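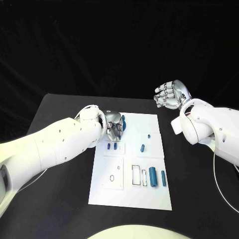 Is it not simpler to fix the lamps and keep them fixed? The question was raised in the first meeting of the seminar, and it is a fair place to begin. In a laboratory the lamps can be fixed. In a plant or a clinic they usually cannot, and a policy that has only met one kind of light may fail when a blind is raised.

Courses > Robot Learning > Unit 2 > Lighting Variation in Two-Handed Placement

Rerkier Institute, Istport
Handout for Unit 2

Purpose of the Unit

This unit examines one method for making a learned placement policy less sensitive to lighting. Students are expected to know the material on imitation learning from Unit 1, in particular the difference between copying recorded actions and predicting short sequences of them. The unit is taught in two sessions. The written exercise at the end is due before the second.

The Task

The work uses the Yuan board task, in which a two-armed robot with jointed hands moves small blue parts on a white work surface. Some parts are upright pegs, and others are cylinders lying on their sides. Outlines on the surface include a circle, an oval and a pair of narrow rectangles. Either hand may pick up a part. The policy receives the view from the robot's head together with the joint positions of both arms and both hands. It has no map of the surface and is not told which part to take first.

Two features of the task make it useful for a study of lighting. First, the smallest parts occupy very few pixels, so a modest loss of contrast can hide them. A white peg against a white sheet is hard to see even under plain light. Second, the hands are shiny. Chrome and silver surfaces take on the color of whatever lamp is in use, and a policy that has learned to find its own fingertips by their color may lose them.

Data Collection

The training set contains 970 demonstrations recorded by teleoperation. Of these, 600 were recorded under neutral light. The remainder were recorded under colored light, with the color chosen before each demonstration and held until its end. Operators followed the same written procedure in both conditions. They were not asked to slow down or to change their order of work when the light changed.

Demonstrations with a dropped part were kept if the operator recovered the part without outside help. Students should consider what this rule does to the data. It supplies examples of recovery, which a policy needs, but it also supplies the poor grasp that came before each one. The notes for Unit 1 discuss weighting schemes that reduce this effect. None was applied in the present study.

The Method

The policy, called Wollia, has an image encoder followed by an action decoder. The decoder is of a standard kind and is not discussed further. The change of interest is in how the encoder is trained.

Each recorded image is paired with a copy of itself in which the color balance has been altered by computer. The encoder is then penalized when its output for the altered copy differs from its output for the original. This penalty is added to the usual imitation loss with a fixed weight. The altered copies share the robot pose and part positions of the originals exactly, and the encoder can therefore satisfy the penalty only by discarding some information about color.

The weight must be set with care. If it is too small, the penalty has little effect. If it is too large, the encoder begins to discard differences that matter. A blue cylinder on a pale board is easy to find partly by its color, and an encoder that ignores color entirely must find it by shape and shading alone.

Altered copies do not replace real recordings. A colored lamp changes more than the color balance. It moves highlights, deepens the shadows under the fingers, and may drive one channel of the camera to its limit. Under strong magenta light the white board turns pale pink, the background falls to a dark purple-black, and the blue parts become the most saturated objects in view. 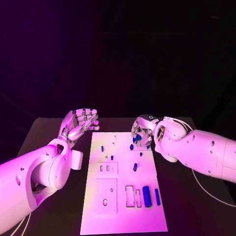 Evaluation

Three versions of the policy were compared. The first was trained on neutral recordings only. The second was trained on all recordings without the penalty. The third was trained on all recordings with it. Each version was given 200 trials, divided evenly between neutral and colored light. A trial was counted as a success only if the part came to rest within its outline and no other part had been displaced.

Under neutral light the three versions performed alike. Under colored light the first version failed in most trials. Its usual fault was to close the hand a short distance from the part and then carry on as though the part had been grasped. The second version did considerably better. The third did better again, though the gain over the second was smaller than the gain of the second over the first.

The third version was also slower. It hesitated above the smaller pegs in both lighting conditions, and several of its failures were cases in which the time limit ran out. Whether this slowness comes from the penalty or from the recordings was not settled.

Limits of the Result

The background behind the table was dark throughout. Results under a bright or cluttered background may differ, and no claim is made about them. The light was constant within each trial, so the study does not address lamps that flicker or shadows that move. All trials used the same design of hand.

Written Exercise

1. State the full training loss for the third version of Wollia and define each term.

2. The second version differs from the first in both the lighting conditions and the number of demonstrations. Propose a comparison that would separate these two effects.

3. Describe one change to the success criterion that would favor the third version and one that would count against it. Explain which criterion you would adopt for a task involving fragile parts.

4. Suggest a measurement that could show whether the hesitation above small pegs originates in the encoder or in the decoder.

Answers should not exceed 600 words in total, excluding equations. Submit them through the course page by noon on the day before the second session.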